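Equipment Planning and Purchasing Coordinator – Plaltthorpe
Nolleck Robotics Data, hand-held gripper program 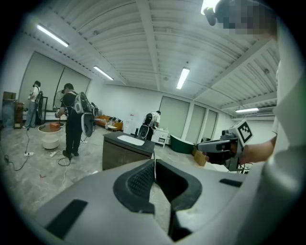
About the role

Nolleck is hiring a coordinator to plan, budget for and buy the equipment our collection teams use. Full time, 12-month contract with a possible extension, starting in September. The job is based on the collection floor at Plaltthorpe and reports to Pao-chu Su, Operations Manager.

Our operators work with hand-held grippers and backpack rigs in rooms set up with household furniture and fixtures. At the moment each team lead orders what they need when they run short. We pay too much for freight and we end up with three kinds of the same cable. The coordinator will take over ordering for all teams and write the first proper equipment plan for the next financial year.

What you will do

Keep the asset register. It currently has 137 lines and needs cleaning up. Some items are listed twice and some under the name of the person who bought them.

Prepare the annual equipment budget with Pao-chu Su and report against it each month. Purchases under $3000 are yours to approve. Anything above that goes to Pao-chu with two written quotes.

Plan replacement of grippers, finger mounts, marker cubes, backpacks, batteries and chargers. Yen-ting Lui runs the repair bench and can tell you what wears out and how fast, but the figures are not written down anywhere yet.

Source furniture and fixtures for the room sets – vanities, bathtubs, sofas, cabinets, small tables. Second-hand is fine for most of it. You will arrange delivery, storage and disposal.

Work out power and charging needs with Pei-shan Chung before each new set goes in. She has a backlog of requests for more outlets and cable covers, and this should be one of the first things costed.

Manage our account with Dritby, who supply printed parts, and get at least one other supplier quoted before the contract is renewed.

What we are looking for

Three or more years in purchasing, inventory, stage or set management, lab management or something close to it. You do not need a robotics background.

Good spreadsheet skills. We use an ordinary spreadsheet for the budget and will probably keep doing so.

Comfortable asking a supplier for a better price, and chasing one who is late.

Able to lift 15 kg and be on your feet for part of the day. There is a trolley for anything larger, and bulky deliveries are a two-person job.

A driver's licence is useful but not required.

Hours and pay

37.5 hours a week, 8:30 to 4:30 with an unpaid half-hour lunch. Occasional later finishes when a set is changed over, taken back as time in lieu. Pay is $3737 every two weeks before tax. Four weeks of annual leave, plus a $100 boot allowance each year.

The floor is shared with the operators, so expect some noise and some walking around people who are in the middle of a task. You will have a desk in the side office with Anjana Mondal, who handles scheduling.

How to apply

Send a resumé and a cover letter of no more than one page to Anjana Mondal at the Plaltthorpe office. In the letter, tell us about a purchase you planned that went over budget or arrived late and what you did about it. Please put "Equipment Coordinator" in the subject line.

Interviews will be held on site with Pao-chu Su and Tõnu Eglītis from finance, and include a short costing exercise – bring a calculator if you prefer one to a laptop. Let Anjana know if you need any adjustments for the interview or for the job itself.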